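## 4. Setting Up the Board and Laying Out the Shapes

Read this section once before you take anything out of the box. The Stedisell board can be used on a table, a workbench or the floor. It is wood, and it marks if it is dragged.

### 4.1 Placing the board

1. Clear a flat surface larger than the board on all sides.
2. Wipe the surface with a dry cloth. Grit under the board will scratch both the board and the table.
3. Lift the board with both hands and lower it flat. Do not slide it into place.
4. Press down on each corner in turn. If a corner rocks, move the board to a flatter spot.

**Note:** The board is made from planks joined edge to edge. You will see thin seam lines running across it, and the grain will differ from one plank to the next. This is normal. A seam you can catch with a fingernail is not – contact Khurana before using the board.

### 4.2 Laying out the foam shapes

The shapes are loose foam blocks in blue, green, yellow and red. Any order will work, but a line along one side leaves the most room for sorting and building.

1. Tip the shapes out next to the board and check them for tears.
2. Start at the far end of the right side and set the first shape down.
3. Work toward yourself, one shape at a time. The line can curve a little.
4. Turn each shape so that its outline is easy to make out. Stars may be stood up or laid flat.
5. Keep the rest of the board clear until the activity starts.
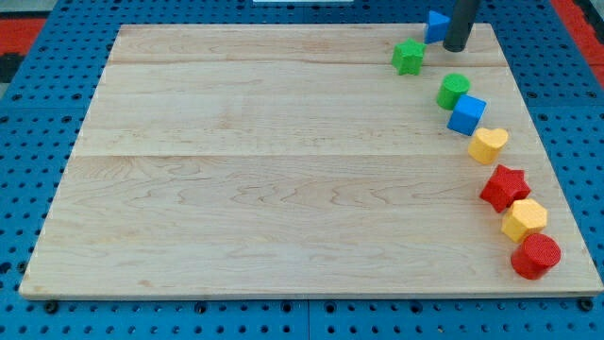 Left-handed users can run the line down the left side instead. For two people working across from each other, put the shapes along the middle and leave both long sides open.

**Caution:** Foam shapes are a choking hazard for small children. Throw away any shape that has been bitten or has pieces missing.

### 4.3 Cleaning and putting away

1. Pick up the shapes before you move the board.
2. Wipe the foam with a damp cloth and let it air dry for 2 hours.
3. Wipe the board along the grain with a dry cloth. Never soak it or leave a wet cloth on it.
4. Store the board flat, with nothing heavy on top.

**Caution:** Keep the board and the shapes away from heaters and direct sun. Wood can warp and foam can fade.

Replacement shapes are sold in bags of 5. Section 5 covers the sorting activities.

Text by Seema Nautiyal. Revised June 25, 2020.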